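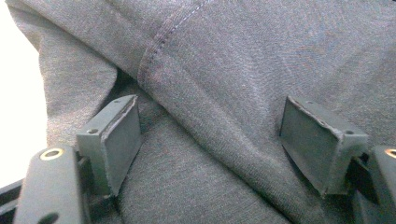

October 5, 2022

Ondar Plaza, talking tubes and bandstand

Great day on site. All the tubes under the west lawn are finally in and they work so much better than the bench mock-up did! I stood at the horn by the fountain and Gilles Riviere stood at the one near the ticket kiosk, and we had a normal conversation across the whole plaza with a street sweeper going by. He sang a bit. The low notes carry beautifully, the high ones get thin past the second bend.

Numbers while I remember them. Longest run is 131 feet, horn to horn. Bends are all 30 degrees now (the old drawing had two tight ones near the tree roots, please throw that drawing away). Drain plug at the low point of each run, and the plugs open with the same key as the bandstand cupboards.

Kids found the horns before we had the fence back up. Two of them ran back and forth trying to catch their own voices, then figured out they needed one at each end, and after that we couldn't get them off it. The horn by the fountain is at the right height for a seven-year-old and an adult has to crouch. I like that and want to keep it. Tanguy wants a second mouth higher up for wheelchair users and for grown-ups with knees, and I think that's a good call too. A Y-piece just below the collar would do it. Need to test whether the split costs us volume. My guess is a little, and it can afford it.

Bandstand. Roof panels are up on the north side. We borrowed a snare drum and hit it from the center of the stage, then from the back rail, and walked the lawn listening. The slap off the museum wall that we all complained about in May is mostly gone from the front half. Still there from the food carts back. Two things to try:

- tilt the rear panels further, the brackets have holes for it already
- hang the Gatatex baffle behind the back rail and hit the drum again

Baffle first, since it takes ten minutes and no lift. If it does the job, we leave the panels alone and I'm happy.

Seating: the movable chairs came, 48 of them, stacked in the shed. They're light enough to pick up with one hand and they don't blow over, which I tested by being mean to one. People will drag them everywhere and that's what they're for. Please don't let anybody chain them in rows before the first concert. I want to see where they end up on their own, and I'll go down every evening that week to sketch it.

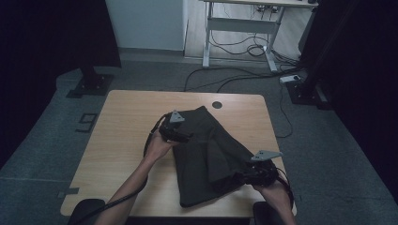

Both grippers on the dark green cloth.

Power. Katuvari sent the revised stage box layout and it's a lot cleaner. Lights and sound on separate feeds, food carts on their own. Last summer at the old site the bass player lost his amp every time the waffle iron kicked in (I still think about it when I smell waffles). The new box sits stage left under the steps. Door swings the wrong way for a right-handed person reaching in while kneeling, so I've asked if they can flip the hinge. No reply yet.

Lawn is soft by the kiosk. The trench fill has settled and there's a dip you can feel with your foot. Top it up and seed it before it gets cold, otherwise it'll be a puddle all spring and everyone lining up for tickets will be standing in it.

Open items:
Y-piece for the fountain horn, Tanguy to sketch, I'll cut
Drum test with baffle, need someone to walk the lawn while I hit things
Hinge on stage box, chase Katuvari
Trench fill at kiosk
Spare drain plugs, order 3
Paint for the horns. Gilles says yellow, I say yellow, so yellow

One more idea before I forget. If the low notes carry that well, could we put a horn on the edge of the bandstand itself and run it to the far corner by the bus stop? You'd be waiting for your bus and hear the upright bass coming out of the ground. We've got enough leftover pipe if we skip the spare run by the bike racks. Going to measure it in the morning.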